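Tùng Dương
Wednesday, January 31, 2024

ok it's the last day of the month and I am finally dealing with the desk. thread, because I need witnesses

Started with the pens. I own so many pens. Half of them came home with me from Ronik and I've never bought a single one of those on purpose. Scribble test on the back of an envelope, dead ones go in the trash, no second chances

Uyên La says a clear organizer is a bad idea because you see all the mess inside it. I say that's the point! If I can see the mess I'll do something about it (maybe)

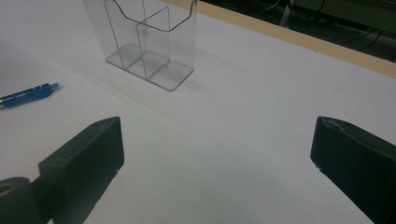 Rule for this round: everything comes off the white table and has to earn its way back. Pens up front, scissors and ruler in the back section, sticky notes in the drawer. Chargers are a problem for April me

Also found a receipt for 489 from a lunch with Phúc Diệp that I'm pretty sure I still owe half of. Sorry Phúc - check your messages

Lợi Cao just asked if I'm going to wipe the table down too or only move stuff around on it. Rude. But yes, getting a cloth

Keeping one blue pen out for the shopping list. If you have a good way to keep cables from sliding down behind a desk please reply, I've tried binder clips and I hate them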